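Bus 7 from Vellberg to Trevurville, is the winter timetable worth it?
Elach Community Board > Getting Around
October 13, 2022

matei_402
Hello all. I moved to Vellberg in January and I take the 7 every morning.
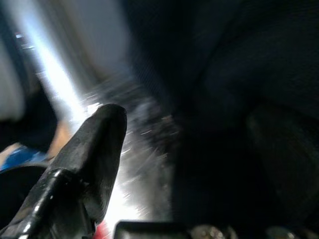

The new timetable removes two morning buses. For me this means that I reach Trevurville too early or too late for my shift. Does somebody know if the 111 stops near the hospital?

pinehill
It does, but you walk up the hill from the church. With the new times the 7 is finally punctual, so I am in favor.

matei_402
Punctual, yes, but I wait in the cold for a connection. I don't agree that this is better.

oldgate
I agree with Matei. Fewer buses are always on time, it is easy for them.

pinehill
That is unfair. Last winter I missed my train at Elach many times.

matei_402
Thank you both. I will try the 111 and write again how the hill was.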